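**Pirkura opens its repair room to the public on 15 May 2025**

Pirkura, the shared workshop on Mikuš Lane, will let anyone in from 11 a.m., broken lamps included. Coffee is free and of the usual standard. 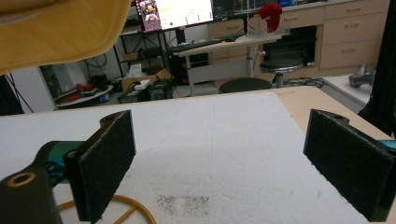
Entry costs nothing, and booking is by phone at extension 1045. Visitors get a wooden table topped with white foam board, smudges and all, and help from Rizwan Bugti. "We did consider tidying," said manager Kohei Oda.

Press contact: Keith Baxter, Pirkura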